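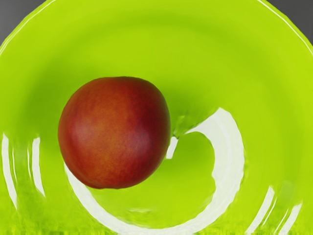

Korkor Boateng would tell you that a choir is mostly a matter of feeding people, and when I repeated this to Cecilia Korletey over her kitchen table in Brutthorpe she laughed so hard she had to put her tea down.

"Well, she's right, bless her," Cecilia said. "They come for the supper, and then they find they've learned the alto line."

She has led the Tsikata Singers for a good long while now (she won't say how long, and I did try), and what began as 4 friends humming in a hallway is a choir of 80, with a concert every October and a waiting list for sopranos. Not one of them has to audition.

"I had a teacher who told me to just move my lips," she said. "I was a little girl! I went home and didn't sing for years. So no, I don't ask anybody to prove anything to me."

We talked about breathing, and about her late mother's hymns, and about the basses, who are always late and always forgiven. By then it was nearly seven, and she was hunting for her keys.

"Come along tonight," she said from the hall. "You can stand by Edem. He's loud enough for two."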